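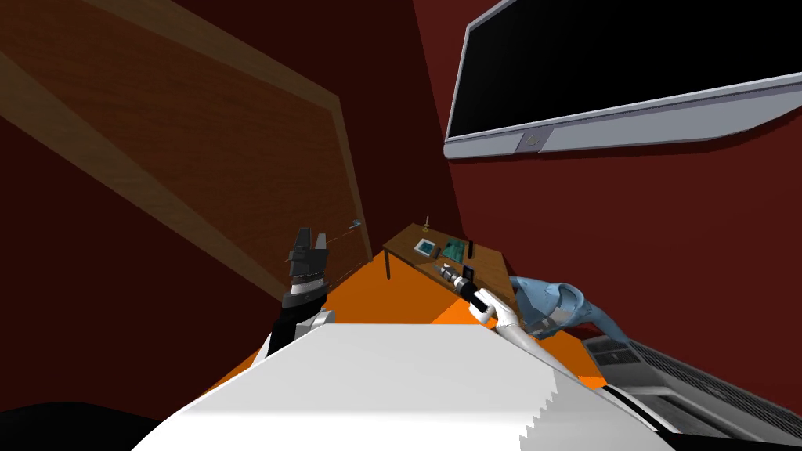

Wood panel and wall-mounted screen, shown against dark red walls

The Jurnden Tilt Wall Mount

I've been selling TV mounts out of the Mumach shop for long enough to have opinions about them, and my main one is that most people buy too much mount. They see the big swinging arm in the video and they want the big swinging arm, and then the screen sits flat against the wall for six years. The Jurnden is what I point them to instead. It tilts, it holds the screen close to the wall, and it costs a good deal less than the Aresico full-motion we keep on the shelf next to it.

I have one at home, over a dresser in the bedroom, so what follows is partly the spec and partly me going on about my own wall.

What it does

The Jurnden is a two-piece mount. There's a wall plate, which is a wide steel bar with slots along the top and bottom, and a pair of upright brackets that bolt to the back of the TV. You hang the brackets on the plate, slide the whole thing left or right until you like it, and lock it with the pull cords underneath. The tilt is set with a knob on each bracket. I like the knobs. The older version used a hex key, and I lost mine behind a radiator within the week.

It tips forward for screens that hang high, and it tips back a touch too, though I've never met anyone who used that. It doesn't swivel. If your sofa is off to one side and you want the TV to turn and face you, get the Aresico, or ask Afroza at the counter about the Du corner arm, because she put one up in her own den and knows it far better than I do.

Will it fit my TV?

Probably! Check the four threaded holes on the back of your set and measure between them, across and then down. The brackets handle anything from the small bedroom size up to the big living room ones, and the full chart is on the side of the box. If your TV has a curved back or the holes are sunk deep in the plastic, use the spacers. They come in the bag with the long bolts, and people throw them out all the time thinking they're packing material.

Please also look at where your cables plug in. Sets with plugs that stick straight out the back can be a squeeze with a mount this slim, and a right-angle adapter fixes that for a few dollars.

What kind of wall

Drywall over wood studs is easy. Brick and poured concrete are fine too with the anchors in the box. What I won't do is sell you one to hang on drywall alone, with no stud behind it, whatever your brother-in-law says about toggle bolts.

Wood paneling comes up a lot, so let me say a bit more. Paneling is a skin. There are still studs behind it (usually), and the plate has to go into those. The stud finder can get confused by the extra layer – go slowly, mark both edges of each stud, and drill a thin pilot hole before you commit. If the boards are nice old ones, put painter's tape down first so the bit doesn't wander and scratch the grain. Xiaoqing Kang, who does most of our installs, also slips a piece of felt behind the plate so it doesn't leave a dent if you ever take it down.

In the box

Wall plate
Two upright brackets with tilt knobs
4 lag bolts with washers
4 masonry anchors
4 sets of TV screws in different sizes
Spacers and long bolts
Small bubble level
Paper drilling template

You'll need your own drill, a socket wrench, a pencil and a second person. I did mine alone the first time and held a TV up with my forehead while I felt around for the bracket. Don't.

How high?

Everybody hangs it too high. Sit down where you're going to sit, look straight ahead, and have somebody mark that spot on the wall. The middle of the screen goes there or a little above. In a bedroom you can go higher, which is where the tilt earns its money. Mine is angled down so I can watch from the pillow, and it also took care of the glare from the window across the room.

Complaints, to be fair

The bubble level is junk, use a real one. The pull cords dangle below a smaller screen unless you tuck them up (they have little magnets on the ends for this). And the instructions are all drawings with no words, so we print our own sheet and put it in with every order.

Ordering

We've sold about 900 of these so far, and the replacement parts bag is always in stock if you lose something. Pickup is free at the counter, and shipping is worked out at checkout. Installs book up fast in July, so get in early if you want Xiaoqing to do it.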